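To: Worno Building Users List
From: Facilities Office, Cuvside Center
Date: December 25, 2025
Subject: Re: Hand soap supply and refill schedule

On behalf of the Adeck building, a member wrote:

> Our floor has received two different kinds of soap since the fall.
> Please confirm which one is standard, and whether departments
> may keep buying their own. We have 3 cartons in storage and
> would prefer to use them up first.

The Facilities Office thanks the Adeck building for its inquiry. The reply is sent to the full list, as other buildings have raised the same points.

The Tikkanen contract takes effect in January. It covers all restrooms, kitchens and shared work areas, a total of 385 sinks. Unscented liquid soap will be the standard product. Departments may use up existing stock but are asked not to place new orders.

1. Shared work areas

Rooms without a wall dispenser will be supplied with pump bottles. Bottles are to remain in the room to which they are issued.

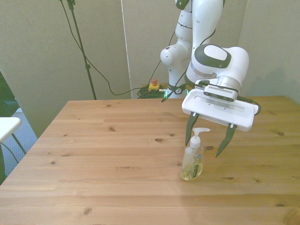

2. Refills

Cleaning staff will refill bottles and dispensers during the evening round. Occupants should not add water to a bottle that is running low. Bulk containers are held in the Cuvside stockroom and are not available for pickup.

3. Costs

Each building will be charged a flat fee of $300 per quarter. Buildings with more than 3000 registered users will receive a separate notice. Charges for soap ordered before the contract takes effect will not be refunded.

Requests for fragrance-free or medical products other than the standard soap should be sent to this office in writing, with the room number and the name of the department.

Facilities Office
Cuvside Center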